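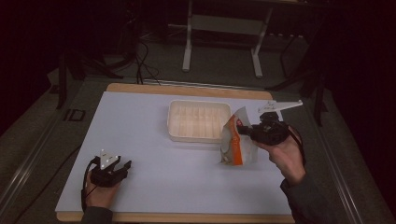 Frequently Asked Questions – Hand-Held Gripper Build, Skustden Shared Workshop

What is the Ornari build?
Ornari is a pair of hand-held grippers assembled by members at the Porudville bench. An operator holds one in each hand and works through short tabletop tasks with everyday items such as trays and plastic bags. The recordings are later used to train a robot arm.

Why is there a marker plate on each gripper?
The tracking software reads the dots on the white plate to determine where the gripper is. Plates must be kept clean and must not be bent.

How much does each gripper weigh?
The current version weighs 208 grams without its cable. Members may request a wrist strap.

How many recordings are available?
The workshop holds 152 recordings covering 11 tasks. Bag handling accounts for 43 of them – the largest share to date.

May members build a pair at home?
Yes. The parts list and print files are kept in the Rafferty folder on the members' drive. Finished pairs must be calibrated at the workshop before use.

Page last updated October 5, 2025.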